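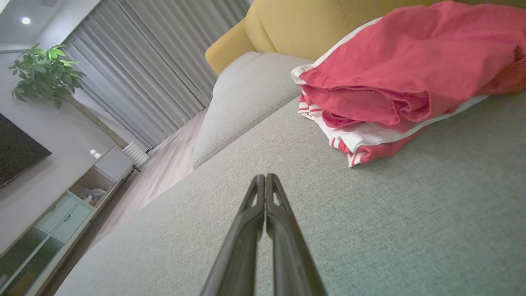 How many demonstrations does the policy need before it can work in a home it was not trained in?

In our tests 40 demonstrations from the new home were enough for the pick step, when we started from the base model. Without the base model we did not reach a usable policy, even with all the data we had.

Fanach: data card and README

Fanach is a set of wrist camera recordings for handling clothes in living rooms. It goes together with the Coughlan training code. The base model was trained on about 3000 episodes, and the fine-tuning sets are kept in separate folders, one for each home.

What is in an episode

Wrist camera video, gripper opening, arm joint positions, and one short sentence with the task. The camera moves with the gripper, so the room is often tilted strongly. We do not rotate the video. Hatsue Nakajima tried rotation in February and the results became worse on high shelves.

Method

The policy predicts short pieces of motion from the last 2 camera views. For a new home we freeze the image encoder and train only the action head. Fuad Woldemariam wrote the fine-tuning script, please see the folder "adapt".

Known problems

Thin cloth is picked together with the layer under it. We count this as a failure, also when the task is finished later.

Homes in the test split: 17. None of them has stairs, and very dark rooms are missing.

The timestamps in the Gerkmont folder are shifted by one step. Use the flag fix_time when you load it.

The Bristetti folder has no joint positions, only video and gripper opening.

Use

Research only. Please do not try to identify the homes. If you find a person or a readable letter in a video, write to Hatsue and we will remove the episode in the next version.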